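Search this site
Enter keywords Go

Fruit Bag Scheme: progress report to the Gratora fund
15/08/2022
Prepared by Iresha Gazi, Trellstead

We've had a lovely summer on the fruit bags! Your grant of 994 pounds has gone on fruit, carrier bags and trays, and 104 households in Hitville are now signed up (we'd hoped for 100 by December, so we're really pleased).

Each portion goes on a small dark tray first, so it's easy to see what's going in – a lemon, something pear-shaped, a few strawberries – and then into a thin white carrier.
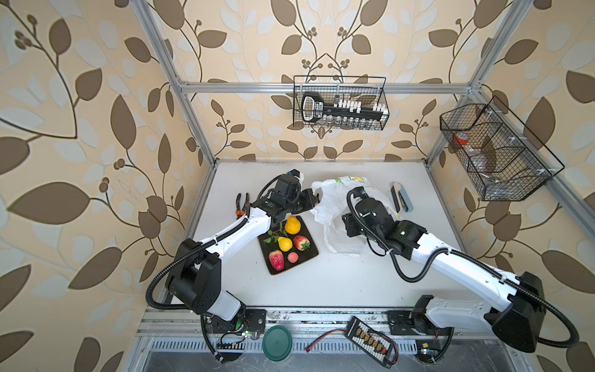

Lilla Bodnár has rewritten the packing sheet, and it now fits on one side of A5. Strawberries are still the tricky bit. They bruise if the heavier fruit lands on them, so the sheet asks for firm fruit first, and we're trying a wider bag that opens flatter.

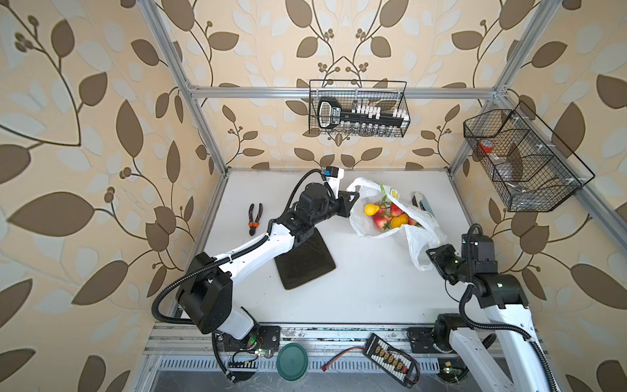 The wider bag costs a little more, but Biswas have offered us a box of some 1000 at the old price, which should see us well into next year. Families have been sending back such kind notes, mostly about the strawberries!

Still to do: 2 more collection points, one by the library and one at the north end of town, and a winter fruit list for when the berries finish. Lilla will send you the draft list with the next set of receipts.

Filed under: Food & Growing, Funder Updates

Sign up for our newsletter
We use cookies to improve your visit. Accept / Manage settings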